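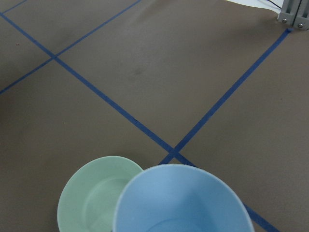

Accueil | Actualités | Agenda | Presse | Contact

Septembre – par Hedvig Bråten, relations presse, Broraditz

Broraditz ouvre les portes de son atelier de Skornau pour une journée consacrée aux robots qui apprennent à ranger

C'est avec un très grand plaisir, et un peu de trac aussi, que toute l'équipe de Broraditz invite ce mois de septembre les habitants de Skornau, les familles, les enseignants, les artisans du voisinage et tous ceux que la curiosité poussera jusqu'à notre porte à venir passer quelques heures dans l'atelier où travaillent nos bras robotisés. Les portes ouvriront à 10 heures et se refermeront à 18 heures, l'entrée est libre, et il y aura du café, du jus de pomme et, si le four de la cuisine veut bien tenir jusque-là, des brioches.

Beaucoup d'entre vous passent tous les jours devant nos fenêtres en se demandant ce que l'on fabrique derrière. La question nous est posée à la boulangerie, à l'arrêt de bus, à la sortie de l'école, et nous y répondons toujours un peu trop vite. Cette journée sera l'occasion d'y répondre enfin comme il faut, en prenant le temps, devant les machines et avec les personnes qui les règlent, les programment et parfois les grondent.

Des gestes simples, et bien plus difficiles qu'ils n'en ont l'air

Le cœur de la visite sera la démonstration du poste Pinitz, installé dans la grande salle du rez-de-chaussée. Sur un plan de travail recouvert de papier brun-gris et quadrillé de ruban adhésif bleu foncé, le bras travaille avec de la vaisselle tout à fait ordinaire : un bol en plastique vert d'eau, large et peu profond, un autre bleu ciel, aux parois plus hautes. On lui demande de prendre l'un, de le poser dans une autre case, d'écarter le second, puis de recommencer avec les bols placés autrement. Un enfant de trois ans y arrive sans y penser. Un robot, lui, doit apprendre où se trouve le bord, à quelle hauteur le saisir, quelle force mettre dans la pince et ce qu'il convient de faire quand un bol en cache un autre.

« Les visiteurs s'attendent souvent à quelque chose de spectaculaire, et puis ils restent vingt minutes à encourager un bras qui cherche le bord d'un bol », raconte Laine Rimkutė, responsable des démonstrations. « J'ai vu des gens applaudir. Moi-même, après toutes ces années, je retiens encore mon souffle au moment où les doigts se referment, et je crois que je ne m'en lasserai jamais. »

Une petite caméra placée au poignet du robot permet de suivre la manœuvre de très près. Ses images seront projetées sur un écran pendant les démonstrations, de sorte que les personnes assises au fond de la salle ne perdront rien de ce qui se passe au-dessus de la table. Le public pourra aussi proposer la disposition des bols entre deux essais, et nous savons déjà, par expérience, que les plus jeunes ne nous feront aucun cadeau.

Prendre les commandes

À côté du poste Pinitz, un second bras, que nous appelons Li, sera confié aux visiteurs. Avec une manette reliée au robot, chacun pourra tenter de saisir un objet et de le déplacer, sous la conduite d'Abbas Vahidi, qui forme nos opérateurs et qui possède pour cela une patience dont le reste de la maison lui est très reconnaissant. Les séances sont courtes, cinq minutes par personne, et ne demandent aucune connaissance particulière. Les enfants peuvent participer dès sept ans, accompagnés d'un adulte.

« Je dis toujours la même chose au début : allez doucement et regardez la pince, pas votre main », explique Abbas Vahidi. « Les premières tentatives sont maladroites, c'est normal, les miennes l'étaient aussi. Au bout de deux ou trois essais, on sent quelque chose se mettre en place, et c'est ce moment-là que j'aimerais que les gens emportent chez eux. »

Lors de notre précédente journée portes ouvertes, 244 personnes avaient essayé la manette, et il avait fallu, à notre grand regret, refuser du monde en fin d'après-midi. Nous avons donc prévu cette fois un tableau d'inscription à l'entrée, où l'on pourra réserver son créneau en arrivant et profiter du reste de la visite en attendant son tour.

Une maison qui grandit à son rythme

Broraditz conçoit et met au point des postes de manipulation pour de petits ateliers, des cuisines collectives et des centres de tri, là où les objets changent sans cesse de place et où les automates classiques se trouvent vite démunis. L'atelier de Skornau occupe 570 mètres carrés dans l'ancienne imprimerie, dont nous avons gardé la verrière, les portes coulissantes et, pour les nostalgiques, l'horloge du hall, qui retarde toujours un peu.

« Nous avons voulu rester au milieu du bourg, et nous en sommes heureux tous les jours », souligne Glenys Tamihana, directrice de Broraditz. « Une machine destinée à travailler près des gens doit pouvoir être montrée aux gens, avec ses réussites et ses hésitations. Il y aura des bols mal posés pendant la journée, je vous le promets. Nous les laisserons voir aussi, et nous expliquerons ce que nous en faisons. »

Car les essais manqués sont conservés et étudiés avec le même soin que les autres. Hooman Hosseinzadeh, ingénieur en apprentissage, y consacrera une causerie à 15 heures, dans la salle sous la verrière. Il s'appuiera sur une série de 2000 essais menés avec le poste Pinitz et montrera comment on les trie, ce que l'on y cherche et pourquoi un léger changement de lumière peut suffire à troubler un bras qui semblait pourtant sûr de lui. La causerie dure trois quarts d'heure, questions comprises – mais nous connaissons Hooman, et il est prudent de compter un peu plus.

Informations pratiques

Les démonstrations du poste Pinitz auront lieu toutes les heures, de 10 h 30 à 16 h 30. Le bras Li sera accessible en continu, avec une pause entre 12 h 30 et 13 h 30 pour laisser souffler les animateurs. L'ensemble du rez-de-chaussée est de plain-pied. Les vélos peuvent être laissés dans la cour, et les automobilistes trouveront des places derrière la salle des fêtes, à deux pas.

Les groupes scolaires et les associations sont priés de s'annoncer à l'avance auprès du secrétariat, afin que nous puissions leur réserver un créneau de démonstration dans la matinée. Les enseignants qui le souhaitent recevront un dossier préparé par Laine Rimkutė, avec quelques activités à mener en classe avant ou après la visite.

Les journalistes sont attendus dès 9 heures pour une présentation en petit comité, en présence de Glenys Tamihana et de Hooman Hosseinzadeh. Des entretiens individuels pourront être organisés sur place, et les prises de vue sont autorisées dans tout le rez-de-chaussée. Pour toute demande, Hedvig Bråten se tient à la disposition des rédactions au bureau de presse de Broraditz, à Skornau.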